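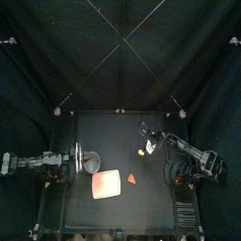 Freya Stockdale asked whether a room's posted capacity can be copied straight into a seating plan. It can't. The posted number is a legal ceiling for people in the room, usually worked out with no furniture other than chairs. A plan with tables, a stage and a buffet will come in well below it.

The steps below size a ballroom or hall for a seated meal. Worked figures are for the Grilen Room at the Dobson, which has 2,669 square feet of floor.

What you need

A scaled floor plan showing doors, columns and power outlets
The posted capacity and the fire exit plan
Table sizes from the venue's rental list
A draft guest count

Step 1. Find the net floor area

Start with the gross area. Subtract everything that guests can't sit on: stage, dance floor, bar, buffet line, control desk, registration table. Include the working space behind each one. A bar needs room for the bartender and for the line in front of it, and both come off the total.

In the Grilen Room, a stage, a dance floor and two buffet lines take up 1,270 square feet with their clearances. That leaves 1,399 square feet for tables.

Step 2. Mark the exits and main aisles

Draw the exit paths before any table goes on the plan. Aisle widths are set by the local fire code and vary by city, so get them in writing from the venue. Do not count a service door as a guest exit unless the exit plan shows it as one.

Step 3. Place the tables

Use 60-inch rounds for eight guests. Ten will fit, but place settings get tight and servers have trouble reaching the table. Leave 60 inches between table edges so that chairs can be pulled out on both sides with a walkway left over.

Set the first row parallel to the stage. Offset the second row by half a table to open up sight lines. Keep going toward the back wall and stop when the last row meets the aisle you drew in Step 2.
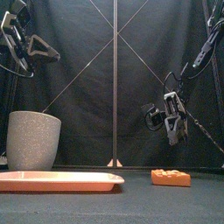 Tables next to a column should be checked one at a time. If more than two seats lose their view of the stage, remove the table or mark it for staff and vendors.

Step 4. Check the count

Count seats on the drawing. Do not divide area by a rule of thumb and book on the result. The Grilen Room plan came out at 66 seats after two tables near the kitchen door were reduced and one was dropped.

If the guest list is over the seat count, cut in this order:

Dance floor
Second buffet line (switch to plated service)
Stage depth

Step 5. Send the plan for approval

Send the venue a PDF with dimensions shown. Ask for it back signed, with the setup time noted. Any change after that, including a single added table, needs a new copy with a new revision number.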